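Magazine > Food & Drink > Slow Reads

Search stories, recipes, places

The Sour Milk Revival
By Birdie Fitzsimmons
July

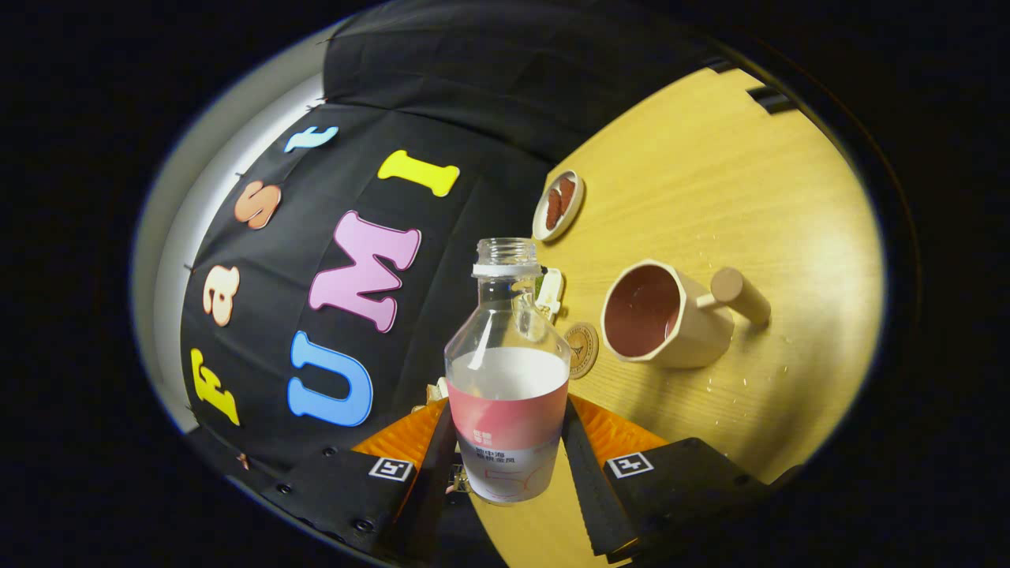
My grandmother kept a jar of clabber on the windowsill and called it breakfast. I thought it was the worst thing in the house. Thirty years later I drove 155 miles to Vomitbridge to drink something very much like it, and I would do it again tomorrow!

Yes, that is the name of the village. The locals are tired of the jokes, and the dairy there has more orders than it can fill. Mousavi is a two-room creamery behind the old feed store, run by Hamidreza Vahidi, who grew up drinking doogh with every summer lunch. He makes it with yogurt, water, salt and dried mint, and he lets it sit until it has a proper fizz.

"People expect a smoothie," he told me, pouring a second glass before I'd finished the first. "Then it's salty, and they make a face. Then they ask for more."

I made the face. I asked for more. It's sharp and cold and a little wild, and it makes a plate of grilled lamb taste twice as good.

Vahidi sold 600 bottles in his first summer. Now he fills 1000 in a good week, and he still washes the mint himself (his nephew does it wrong, apparently). The milk comes from Nikwood, a farm up the hill with a small herd of Jerseys, and it gets to him by six in the morning.

He isn't alone, either. A bakery two towns over has started making Grurken, a pickle-brine buttermilk that sounds like a dare and drinks like cold soup. I loved it with rye toast. My husband left the room.

What gets me about all these drinks is how alive they are. The doogh I took home was mild on the first evening and had real bite three days later – same bottle, same fridge. I've started keeping my own jar going on the counter, covered with a dish towel, and I check it far more often than it needs.

Mousavi opens its side door at 7 a.m. and the doogh is usually gone by lunch. Bring a cooler, and get the one with extra mint.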